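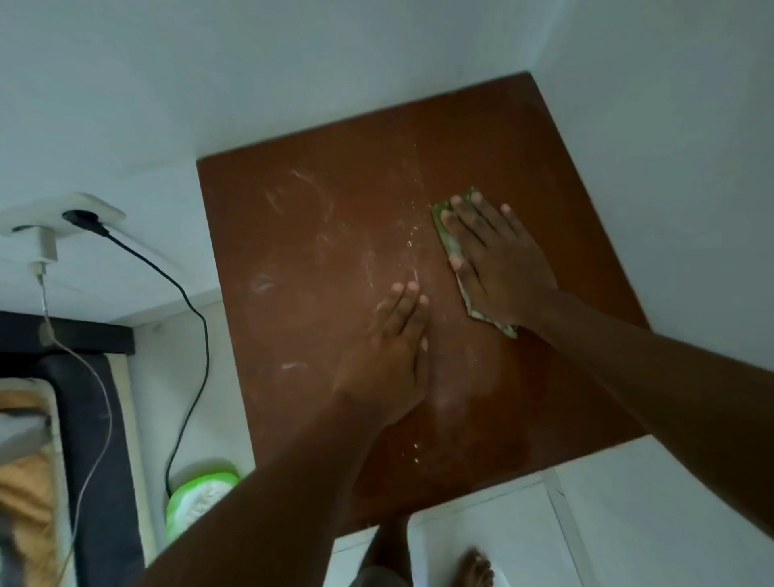 Sanding a tabletop board by hand with a green pad.

Children's Footwear: Changes to the Saseo Fitting and Exchange Service

Saseo wishes to inform families, schools and stockists of several changes to its children's footwear service, which take effect in September. The changes apply to the Amstead shop and to all orders placed by mail. They cover fitting appointments, half sizes, the exchange of outgrown shoes and the availability of the Premosov winter boot.

Fitting appointments

Children's fittings at Amstead will be offered by appointment until 3 p.m. After that time the fitting area will be open to walk-in customers, as it is at present. Parents of children who are not yet walking are asked to wait before booking, as the shop does not fit structured shoes for this age group. Soft booties may be bought without a fitting.

Both feet will be measured while the child is standing. It is common for one foot to be longer than the other, and the fitter will recommend a size on the basis of the longer foot. Children should wear the socks they expect to use with the shoes. Thick winter socks can alter the result considerably, and families buying boots are advised to bring a pair along.

A written record of each fitting will be given to the parent or guardian. The record shows length, width and the date of measurement. It may be used for mail orders for up to 2 months, after which a new measurement is requested.

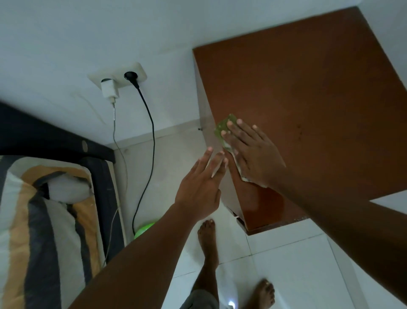
Customers who are unable to visit the shop may continue to use the printed measuring sheet. The sheet has been redrawn following comments that the heel line was hard to see on home printers. Older copies should be discarded. Before measuring, please check the printed scale against a ruler, and make sure that the printer has not been set to shrink the page to fit.

Half sizes and widths

The Sastry school shoe will be available in half sizes for the first time. Until now, half sizes have been limited to the buckle sandal and the canvas play shoe. The school shoe will be stocked in black and dark brown, with a choice of lace or strap. The wide fitting will be offered in both colors. The narrow fitting will be offered in black only and may take longer to arrive when ordered by mail.

Schools that keep a list of approved footwear may request a sample pair for review. Samples should be returned unworn and in the original box.

Exchange of outgrown shoes

The exchange shelf at Amstead received 907 pairs over the past year, a larger number than in any previous year. Families may bring in clean, outgrown shoes and receive a credit toward the next pair. The following conditions now apply:

Shoes must be of a Saseo range and must be brought in as a pair.
Soles must be whole, with visible tread at the heel and toe.
Fastenings must be in working order. Missing laces will be accepted.
No more than 2 pairs per child may be credited in a single visit.

Shoes that do not meet these conditions can still be left at the shop for material recovery, but no credit will be given. Exchange shoes are sold with new insoles. Customers are reminded that a used shoe may have taken on the shape of the first wearer's foot, and a fitting is recommended before purchase. Soft first shoes are not accepted for exchange.
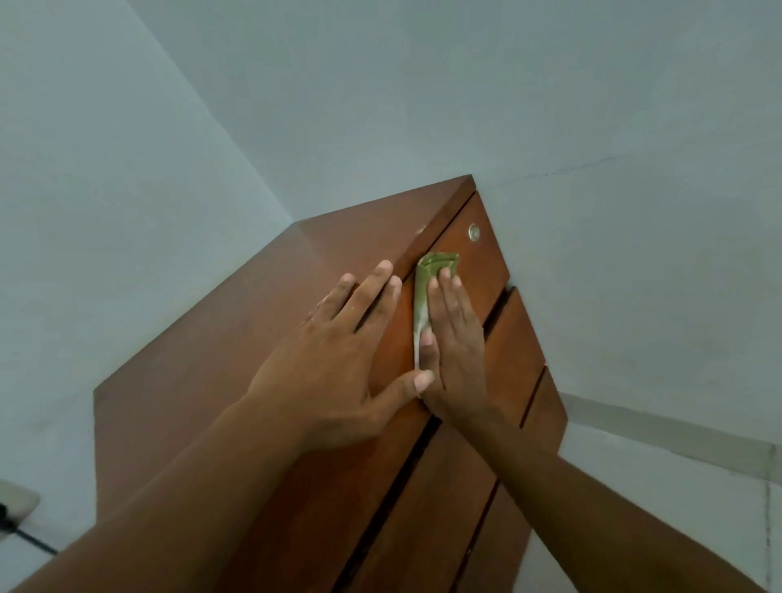

Premosov winter boot

The Premosov boot will return in October with a wider opening at the ankle, intended to make it easier for young children to put on by themselves. The removable felt liner is unchanged, and liners bought last winter will fit the new boot in the same size. Replacement liners are sold separately. The two smallest sizes close with a single strap, and all other sizes have a strap and a drawcord.

Advance orders will be filled in the order received. Some 31 stockists have confirmed that they will carry the boot this season, and a current list is available from the Amstead shop on request.

Returns

Unworn shoes may be returned in the usual manner with proof of purchase. Customers are asked to try shoes on carpet or another clean indoor surface before deciding whether to keep them. Questions about an existing order should be sent to the mail order desk, quoting the order number printed at the top of the packing slip.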